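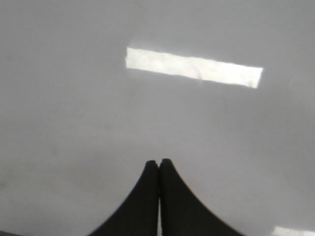 Betreff: Re: [werkstatt-liste] Tischplatte im Packraum, Glanz und Schlieren

Hallo zusammen,

nur schnell zwischen Tür und Angel, muss um vier weg.

Lamduan Nakpan schrieb im Januar:
> Liebe Liste,
> die hellgraue Platte im Packraum spiegelt so stark, dass ich beim
> Etikettieren ständig die Deckenleuchten im Auge habe. Außerdem
> bleiben nach dem Wischen Schlieren. Ich habe jetzt zweimal mit dem
> Reiniger aus dem blauen Eimer drübergewischt, danach mit klarem
> Wasser, und im Gegenlicht sieht man trotzdem alles.
> Hat jemand einen Tipp? Und: Dürfen wir die Platte anschleifen,
> damit sie matter wird? Montri meint ja, Jintana meint auf keinen
> Fall.
> Und noch was: wohin mit den Kisten für Mutbridge, wenn der Tisch
> frei bleiben soll?
> Grüße
> Lamduan

Zum Schleifen: bitte nicht. Hatten wir in Sidov schon mal, am alten Packtisch. Montri und ich, 40er Papier, weil nichts anderes da war. Ergebnis war eine Platte, die den Dreck regelrecht festgehalten hat, jeder Filzstift blieb drin. Die wurde dann ausgetauscht. Muss nicht nochmal sein. Also Jintana hat recht, sorry Montri.

Zu den Schlieren: das ist fast immer zu viel Reiniger. In den Eimer kommt ein Schuss, kein halber Becher. Was bei uns funktioniert:

- erst trocken abfegen, Klebebandreste mit dem Kunststoffschaber (NICHT mit dem Cutter, ich sag's nur nochmal)
- lauwarmes Wasser, ganz wenig Spüli, gut ausgewrungenes Tuch
- mit klarem Wasser nach, anderes Tuch
- sofort trockenreiben, in langen Bahnen, nicht im Kreis

Der letzte Punkt ist der, den alle auslassen. Wenn das Wasser auf der Platte von allein wegtrocknet, kann man davor wischen so lange man will. Kalk halt.

Ob dann noch was zu sehen ist, am besten im Spiegelbild der Leuchte prüfen, mit dem Kopf ein bisschen runter. Grauer Strich mitten im hellen Streifen: mit dem Fingernagel drübergehen. Bleibt man hängen, ist es ein Kratzer, dann lassen. Wenn nicht, nochmal feucht drüber. Von schräg oben sieht man dagegen praktisch nix, da ist alles einfach hellgrau.

Gegen das Blenden: den Tisch um eine Vierteldrehung versetzen hat in Annan geholfen, da lag die Spiegelung danach nicht mehr da, wo man die Etiketten liegen hat. Kostet nichts, zwei Leute, fünf Minuten. Sonst eine matte Schreibunterlage an den Etikettierplatz, Wiroj hat glaub ich noch 3 im Schrank neben der Waage. Bestellnummer steht hinten drauf, irgendwas mit 2585. Die kann man beim Wischen einfach hochnehmen. Bitte keine Decke oder Packpapier drauflegen, das verrutscht und dann liegen die Kartons schief unterm Abroller.

Kisten für Mutbridge: unters Regal, linke Seite. Auf dem Tisch bitte nur, was gerade gepackt wird. Wenn abends abgewischt ist, bleibt die Platte leer bis zum nächsten Morgen, sonst war die Wischerei für die Katz. Die Rollen mit dem Polstermaterial passen hochkant hinter die Tür, hab ich ausgemesen.

Elham-Kartons sind ein anderes Thema, da schreib ich extra was zu, sobald die Lieferliste da ist.

@Jintana: kannst du neue Mikrofasertücher mitbestellen? Die alten fusseln inzwischen mehr als sie wischen. Eine Packung reicht erstmal.

@Wiroj: Schaber ist wieder weg. Falls er bei dir liegt, bitte zurück in die obere Schublade.

Muss los, Rest am Telefon

Gruß
Kanokwan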